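We use cookies to remember your reading settings. Accept | Manage preferences

The Second Controller

Nahuel Montecinos had two controllers to compare and until five to decide. The old one was called Tindora. The new one came from Graris and had cost the company most of its March budget. Both would get the same simulated apartment, the same arm and the same gripper, and 90 runs each.

He loaded the apartment and checked the views before he started the count.

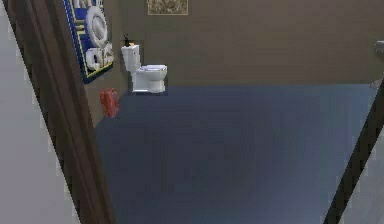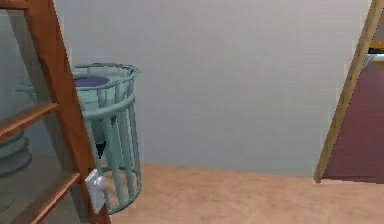 Two views from the simulated apartment: the bathroom doorway, and the wastebasket beside the cabinet.

"Why is there a poster in the bathroom?" Dardo Insaurralde asked. He had pulled a chair over and was eating crackers out of the sleeve.

"It came with the apartment."

"And the bottle on the toilet tank?"

"That's the first pick."

Tindora went first. It was slow. It stopped short of the bottle, thought, moved a little, and thought again. Nahuel had worked with it for two years and knew its pauses well enough to get coffee during them. It finished its runs a little after lunch with 44 clean picks.

Graris was fast. It went for the bottle in one motion and closed the gripper on it, and Dardo put down the crackers to watch. At the green wastebasket it was just as quick, and there it kept catching a finger on the rim. The wire was thin and the controller seemed to treat the gaps as open air. Sometimes it got through. Sometimes it dragged the whole basket across the carpet.

"Closed grip on the way in," Dardo said. "Open it once you're past the rim."

"Then I'm tuning one and leaving the other alone."

"So tune both."

"There isn't time to tune both."

Dardo shrugged. He had sat through the Morikawa demo with him the year before, when they had tuned one side all night and then had to explain the numbers to a room full of people who could read a chart.

Nahuel let it run as it was. The last pick ended at twenty to five. Graris had 44.

He looked at the figure for a while and then checked that he hadn't opened the Tindora log by mistake. He hadn't.

"What are you going to tell Gavari?" Dardo asked.

"That it's a tie – and which ones each of them missed."

"She'll want a name."

"I know."

He started typing the list of misses, bathroom first.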